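Back at the hall, and the kiln

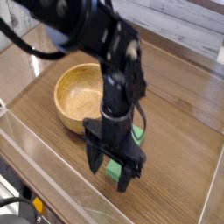

Pristavstead, June

Up at six to get the kiln shed unlocked before the clay delivery. The truck came early for once and the driver left the pallet at the wrong door, so I shifted the bags myself with the barrow. The back wheel needs air again. My knees complained all morning.

Ginette Lapointe came by while I was wedging and wanted to know if the bisque firing could be moved up. I said no. Her bowls are still damp at the foot and I am not having another blowout like the one in autumn. She took it well enough and stayed for tea. She has gone over to a grey stoneware and says the colour after firing is closer to what she wants, though it cracks if you look at it sideways.

Mixed a fresh bucket of the tin white. The old one had settled hard and I could not get it through the 80 mesh, so out it went. Wrote the recipe on the lid this time in paint marker. The test tiles from last week are on the sill: the two on the left pinholed badly, the others are fine, a bit flat. I think it wants a slower cool. I will try holding it for an hour on the way down and see.

Lunch was cheese on toast standing up. Rang Hadiza Mohammed about the cone packs and she has a box she can spare, which saves me the drive. She asked after Mum. Told her the hip is mending and the temper isn't.

Threw mugs in the afternoon. Five good ones, then one that went off centre at the lip and back into the bucket. I have started pulling the handles thicker and I like them better, even if they take an age to dry. Trimmed yesterday's plates. Rain from three o'clock on, and the gutter above the glaze bench is leaking again, right over the scales. Put the roasting tin under it and moved the scales.

Home after dark. Soup from the freezer. I meant to write to the supplier about the short weight on the feldspar and didn't. Must take the drill in tomorrow for the gutter bracket, and milk.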